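19 December 2024

Long one tonight, I've had too much coffee and I can't stop thinking about bins.

Spent the whole day at Stenska on the sorting problem. When I started there in September I thought picking mixed junk out of a box was the easy part and that all the hard stuff would be in deciding where it goes. Ha. My own kitchen drawer has taught me better. Last night I stood in front of it (batteries, a tape measure, the good scissors, a birthday candle) and found the can opener by feel in maybe two seconds, without looking, while talking on the phone. I would love to know how I did that.

The shop-floor version is the same drawer with fewer excuses. At Finomska they still have people standing at a bench sorting returns, small parts and odds and ends that come back in one tub. I watched them for a morning in the fall and it was wonderful to see. They never pick just one thing. They sweep, pinch, flip something over with a thumb, and the next piece is already half in the other hand. I came home and tried to copy it with a tray of buttons and dropped most of them behind the radiator.

So, can a machine do it yet? My answer keeps changing but today it moved toward yes! We ran 402 attempts and 207 came off clean on the first try. I know how that sounds. A person who dropped half of what they reached for would be sent home. But our first full run got 99 out of 402, and I was thrilled with that one too, so I was pretty much floating by four o'clock.

Things that went well: anything blocky, anything with two flat sides. Things that did not: clear plastic, always clear plastic. The depth readings go to mush and the software thinks it's looking at the bottom of the bin. Shiny black is nearly as bad. Small stuff leaning on other small stuff is its own misery, you go for one and push the other into the wall, and then it's in the corner where the fingers don't fit. I wrote "corners!!" on my hand at lunch and it's still there.

Tried Kos, the new grasp planner, for the last hour. Slower to make up its mind but it seems to like approaching at an angle, which the old one never would. Want to give it a full day before I say more. Clurkow can wait till January, the laundry folding people have first call on it anyway, and from what I hear a fitted sheet still beats everybody, flesh or metal.
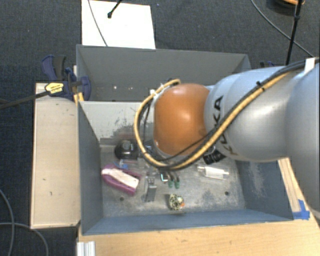

The KUKA over the front bin. See-through piece, shiny black thing, green tips side by side: all my favorites.

Still to do: new tape on the table, proper labels for the test objects, and write up the failures while I remember them. I'd like 800 attempts before the next review, with Kos on half of them. Also buy a can opener for the office.

I keep picturing one of these at home emptying the dishwasher. Plates, sure, soon. The cutlery basket, I don't know, that's a bin problem all over again. Bed now.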